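Griston open day, laundry cell: notes and questions
Forum > Automation > Visits and demos
5 replies

kelp_bracket
Went to the Griston open day in July. Most of the hall was palletising, which I skipped. The laundry cell run by Flekivar was more useful, so these are my notes on it.

Task: unload a front loader with a single arm. They used standard machines, no modified door and no fixture inside the drum. Sessions started at 25 past each hour. The handout gave 465 mm as the working reach past the rim and 298 as the number of unload cycles logged before the event. No failure rate was printed.

The arm comes in low from the left and crosses the gasket at a slant, with the open door on the other side.
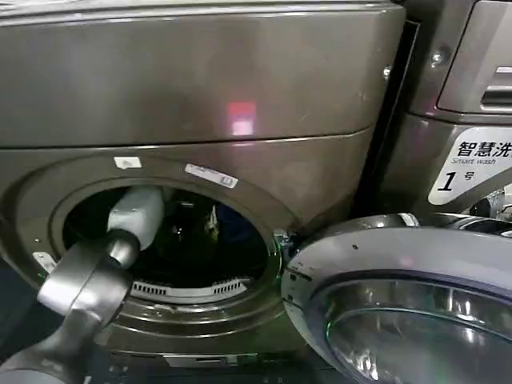 Reply 1 — torque_ledger
298 cycles with no failure rate is not a result. Did anyone ask?

Also not convinced by the entry angle. Going in across the left of the opening leaves you little room to sweep the far side of the drum, and the far side is where small items end up.

Reply 2 — kelp_bracket
I asked. The answer was that a cycle counted as complete when the camera check found the drum empty, and that retries were allowed inside a cycle, up to 5. They would not say how many cycles used all of them.

On the angle I disagree. The hinge is on the right and the open door takes up that side. Approach from there and you have the door to get round first.

Reply 3 — osc_nine
Dark blue fabric in a dark drum is a fair test. We tried something similar at Perkeck with a depth camera and the returns off the drum wall were poor. Was there any lighting on the wrist?

Reply 4 — kelp_bracket
Didn't ask about lighting. There is a faint green glow on the lower left of the rim in my photo, but I can't say what it comes from.

Reply 5 — torque_ledger
Retries inside a cycle make the count worse. If a person had to pull the item five times we would call the first four misses.

I accept the point about the door. I would still like to see the same job on a machine hinged on the left. Mac Giolla have one on their test floor and they do let visitors in if you write first. I'll ask for the grasp log as well — per attempt, with the item type next to it.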